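Casier de tri Pleletti en contreplaqué, deux colonnes : essai sur un bureau partagé

Référence 1482 au catalogue Pleletti, livré à plat par Irnell. Le montage se fait par emboîtement, sans colle ni quincaillerie. J'ai mis 22 minutes, dont cinq perdues sur une tablette entrée à l'envers : les encoches ne sont pas détrompées et la notice n'en dit rien.

Le contreplaqué est brun clair, à chant apparent. Les arêtes avant sont poncées, les arêtes arrière non. Deux tablettes présentaient des éclats au niveau des encoches, invisibles une fois en place. Jeu latéral faible après assemblage. Le casier ne se déforme pas quand on le soulève par le haut, mais il glisse sur un plateau lisse : prévoir des patins, non fournis.

Usage retenu : le classement de petites cartes plates (badges, cartes de service, étiquettes rigides) sur un poste tenu en alternance par Piroska Illés et moi.
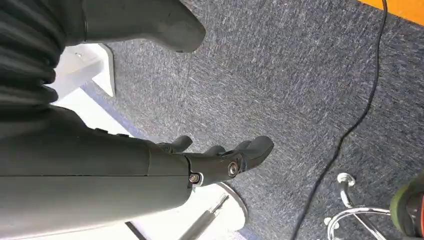
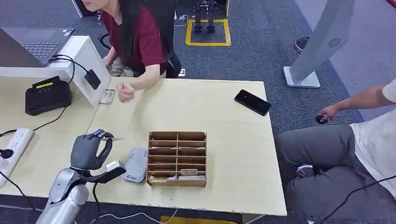

Le défaut principal tient à la hauteur des cases. Une carte isolée posée à plat se reprend mal, faute de découpe en façade pour passer le pouce. Le modèle équivalent de Britetti possède cette découpe, au prix d'un encombrement supérieur. À partir d'une petite pile, la prise redevient correcte. Les cases du bas sont les moins commodes en position assise, il vaut mieux y ranger ce qui sert peu.

Pas d'emplacement prévu pour le repérage. Des étiquettes adhésives de 30 mm collées sur le chant des tablettes se sont soulevées après quelques semaines. Un vernis mat passé au préalable a réglé la question sur la moitié traitée.

Charge : non indiquée. J'ai déposé 694 g de cartes sur une seule tablette pendant une nuit, sans flèche mesurable au réglet.

Bon achat pour un tri fixe, à éviter si le casier doit voyager d'un bureau à l'autre. Pièces de rechange : le service Irnell ne vend pas les tablettes à l'unité.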